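Freiwürfe allein üben: ein Trainingsplan für zu Hause und für die Halle

24 Feb 2020, von Zuzana Halás

Ich liebe Freiwürfe! Kein Gegenspieler, keine Hektik, nur die Linie, der Ball und der Ring. Und trotzdem verschenken wir in unserer Liga jede Woche Spiele genau dort. Als ich bei Folitz angefangen habe, lag meine Quote so niedrig, dass mich die Gegner in den letzten Minuten absichtlich gefoult haben (das tut weh, in jeder Hinsicht). Inzwischen gehe ich richtig gern an die Linie, und den Weg dahin kann jeder nachmachen.

Was ihr braucht

Einen Ball in der richtigen Größe, also 7 bei den Männern und 6 bei den Frauen, einen Korb auf normaler Höhe, einen Stift und ein Heft. Dazu etwas zu trinken und ein Handtuch für die Hände. Mit schwitzigen Fingern rutscht der Ball beim Abrollen weg, und man sucht den Fehler dann ewig im Ellbogen.

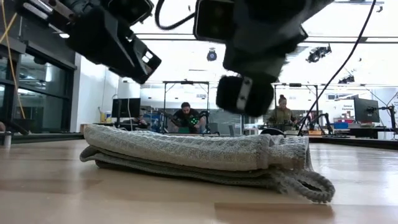
Plant für eine Einheit eine halbe Stunde ein. Länger bringt am Anfang wenig, weil die Beine müde werden und der Wurf flach wird. Lieber dreimal pro Woche kurz als einmal bis zum Umfallen!

Schritt 1: Der Stand

Stellt den Fuß auf der Wurfhandseite eine Handbreit vor den anderen, die Zehen zeigen ungefähr zum Korb. In vielen Hallen steckt genau in der Mitte der Freiwurflinie ein kleiner Nagel oder es gibt eine Markierung, daran könnt ihr euch wunderbar ausrichten. Knie locker, Gewicht auf den Fußballen. Wer nach dem Wurf nach vorn kippt, steht meistens zu steif.

Schritt 2: Trockenwürfe auf dem Boden

Das ist meine absolute Lieblingsübung und sie geht in jedem Wohnzimmer. Legt euch auf den Rücken, Oberarm neben dem Körper, Ball auf der Wurfhand, und werft ihn senkrecht nach oben. Er soll mit Rückwärtsdrall wieder in eurer Hand landen, ohne dass ihr danach greifen müsst. 30 Wiederholungen reichen. Wandert der Ball zur Seite, drückt fast immer der Daumen der Führhand mit. Nehmt sie dann für ein paar Würfe ganz weg.
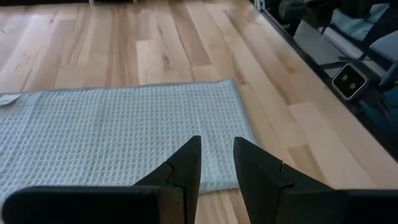
Schritt 3: Nah am Korb anfangen

Geht in der Halle zuerst auf zwei Meter heran und werft einhändig, bis ihr fünf Treffer hintereinander habt, möglichst ohne Ringberührung. Dann einen Schritt zurück und wieder fünf. Erst danach kommt die Linie dran. Oľga Pešek, unsere Trainerin, schickt sogar die Stammspielerinnen jedes Mal wieder ganz nach vorn, und ich habe lange darüber geschimpft. Sie hatte recht!

Schritt 4: Eine feste Routine

Zweimal prellen, Ball drehen, ausatmen, werfen. Oder dreimal prellen und kein Drehen, völlig egal, Hauptsache immer gleich. Schreibt euch den Ablauf auf und ändert ihn mindestens einen Monat lang nicht. Der Blick bleibt auf der vorderen Ringkante oder knapp dahinter, auch wenn der Ball schon fliegt.

Schritt 5: Mit müden Beinen werfen

Im Spiel steht ihr nie ausgeruht an der Linie. Lauft also eine Länge hin und zurück, werft zwei Freiwürfe und lauft sofort wieder los. Sieben Runden, macht 14 Würfe. Beim ersten Mal traf ich davon vier und musste so lachen, dass ich den nächsten Sprint verpasst habe.

Schritt 6: Aufschreiben

Einmal pro Woche werfe ich 100 Freiwürfe und notiere die Treffer in Zehnerblöcken. So sieht man wunderbar, wann die Konzentration wegbricht (bei mir zuverlässig im sechsten Block). Seit June, pardon, seit Juni stehen 1343 Treffer in meinem Heft, und ja, ich blättere ständig darin!

Wenn der Ball immer zu kurz kommt

Dann fehlt fast nie Kraft im Arm. Geht tiefer in die Knie und lasst den Wurf aus den Beinen kommen, in einer einzigen Bewegung ohne Pause über der Stirn. Bei Würfen, die links oder rechts vorbeigehen, hilft ein Blick auf die Hand nach dem Abwurf: Der Zeigefinger sollte zum Ring zeigen, und der Arm bleibt oben, bis der Ball angekommen ist.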